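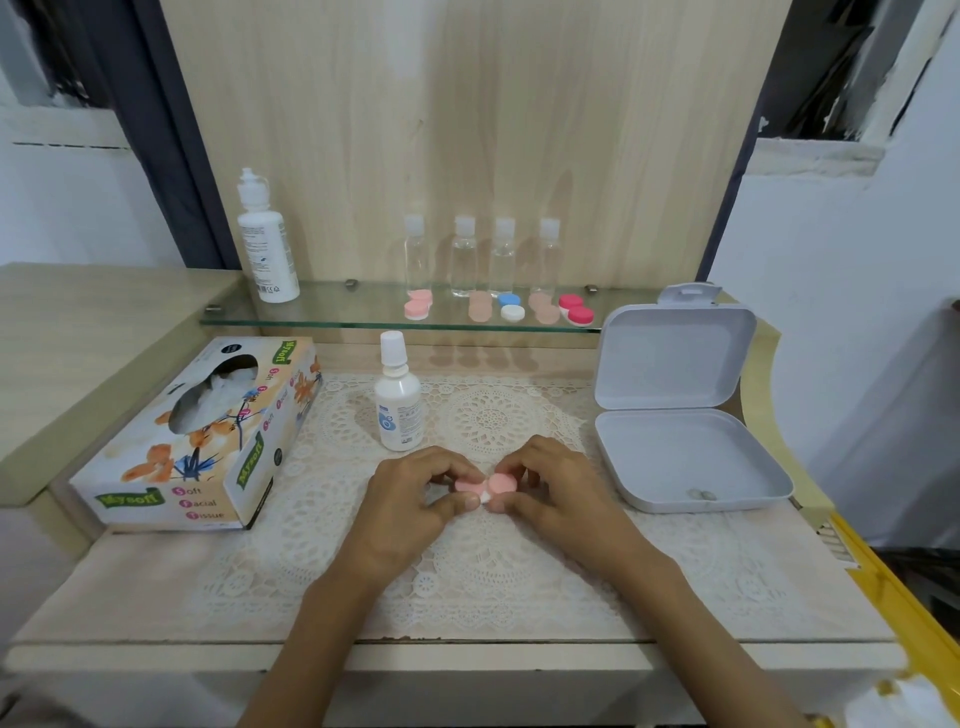 A contact lens case has two screw caps, one for each eye.

How do contact lenses work?

A contact lens is a thin, curved piece of soft plastic that sits on the front of the eye. It does the same job as a pair of glasses.

Light has to bend as it enters your eye so that it meets on the retina, at the back. In some eyes it meets too soon or too late, and things look blurred. A lens bends the light a little more or a little less.

The lens doesn't touch the eye directly. It floats on a layer of tears – that is why it moves slightly when you blink.

Some lenses are thrown away each night. Others are kept in a case filled with special solution. Tap water must never be used, as it can carry germs that harm the eye. Always wash and dry your hands first.

Can children wear them? Some do. An optician will check your eyes and decide with you and your family.

More from Mellden Young Science
Why do we blink?
What are tears made of?
How do owls see at night?
Why do onions make you cry?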